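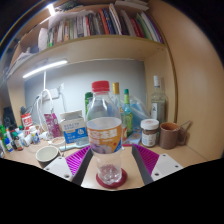 A hand-held two-finger gripper at a crowded desk, its fingers either side of a drink bottle on a coaster.

Magazine > Technology > Work and Home
News Features Opinion Archive

The Long Road to a Tidy Desk

By Llinos Ruddock
03/06/2026
24 shares | 11 comments

The clearing of a desk is among the least regarded of household chores. It is also among the more demanding tasks that can be set for a machine, and the laboratories at Grerport have given it the greater part of two years.

The programme, known as Zoubi, is directed by Manuela Testa and concerns itself with objects of ordinary use: bottles, mugs, cartons, jars. Its stated aim is a robot that can return a household surface to order without supervision. Dr Testa does not claim that this has been achieved.

"A single bottle on a bare bench is a solved problem," she said. "A bottle with a row of others behind it is another matter. The hand must close on the right one and leave its neighbours standing."

Transparent plastic presents a particular difficulty. Cameras judge its edges poorly, and a nearly empty container will yield under a grip suited to a full one. Soft, ridged finger pads have helped – though they have not removed the need for judgement.

Industry has moved faster, within limits. At the Distdale packing centre, operations manager Arwel Cadwaladr has assigned automated arms to two lines, both handling cartons of uniform size. Mixed goods are still sorted by hand. "We looked at the mixed line in March and decided against it," he said. "The labour of correcting errors would have exceeded the labour saved."

Rungnapa Kaewkla, an occupational therapist at Irkar, takes a more favourable view. Many of her clients live alone, and a machine that could reliably lift a mug from a desk to a sink would be of real value to them, even if it were slow. She would accept a pace that no factory could tolerate.

Zoubi's next trials will take place in furnished rooms, where the contents of each surface will be left as the occupants arrange them.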